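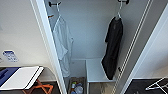

Anežka Hájek wrote that the embassy in Skeven has sent her the same "consider leaving" alert 44 times since breakfast, and she is now considering it.

Ticket 341, duplicate travel alerts. Cleared the send queue - it refilled.

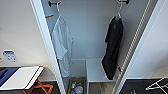 Is the advisory itself still in force? It stands at level 2, once.

Restarted the mailer.

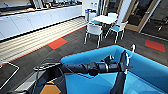 Rivadeneira desk replied that theirs are still coming, now in French.

Found the old December list subscribed to the new one.
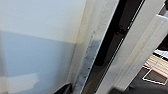
The new one was subscribed to it too. Unlinked both, leaving this open overnight.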